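Used Car Advertisements and the Buyer: What Is Written and What Is Left Out

Project report, second-year module in Consumer Studies
Thongchai Mahawong
24 November 2020

1. Introduction

When my family wanted to buy a second-hand car, my father read the advertisements aloud at dinner and we could not agree which car was better. Each advertisement had a long list of equipment, but very little about the condition of the car. This was the beginning of my project. I wanted to know which information sellers give, and whether a buyer can use it to compare two cars.

2. Material

I collected 180 advertisements in September from two websites, Gredden and Skerus. Gredden is used mostly by dealers and Skerus mostly by private sellers. I took only cars with a petrol or diesel engine and left out vans. If the same car was on both websites, I kept the longer text.

My supervisor suggested that I also speak with sellers. I visited the dealer Wongsuwan and one smaller garage, Grondus, and I asked both the same 8 questions. The answers were written by hand and typed the same evening.

3. Method

For every advertisement I filled in one row of a table. The columns were equipment, service history, number of previous owners, damage, tyres, and length of the remaining inspection. I wrote "yes" only when the text gave a clear statement. A sentence such as "drives like new" was not accepted as information about condition.

In the first version of the table I had also a column for price. I removed it, as many sellers wrote only "price on request" and the column was not useful for comparing.

4. Results

Equipment was the part that sellers described best. Heated seats, parking sensors and air conditioning were often named before the mileage. Dealers used longer lists than private sellers, and on Gredden several texts had the same order of words, so I believe they were copied from a form.

Service history was mentioned less, and with different meanings. "Full history" could mean a stamped book, but at Grondus I was told that some customers say it when they only have a few invoices. Tyres were almost never described, except when they were new.

The longest text in my material had 1,101 words. It came from a private seller on Skerus who explained every repair with the name of the part -- it was also the only advertisement where I felt I knew the car before seeing it.

5. Discussion

Buyers may think that a long advertisement is an honest one. My material does not support this very well. A long list of equipment tells us what the factory put in the car, but the costs of the next year depend on the brakes, the clutch and the tyres. 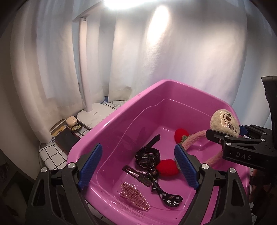

At Wongsuwan the sales manager did not agree with me completely. In his opinion the advertisement should only bring the customer to the yard, and the condition is a matter for the test drive. I understand this, but a buyer who lives far away must pay for the journey first.

There are limits in my work. Two websites are not the whole market, and I read every text alone, so another student could have marked some rows differently.

6. Suggestion

I propose 6 fixed lines at the top of each advertisement: mileage, owners, service book, known damage, tyres and inspection date. If the seller does not know the answer, the line should say "not known" -- an empty line is too easy to overlook. The free text can follow after.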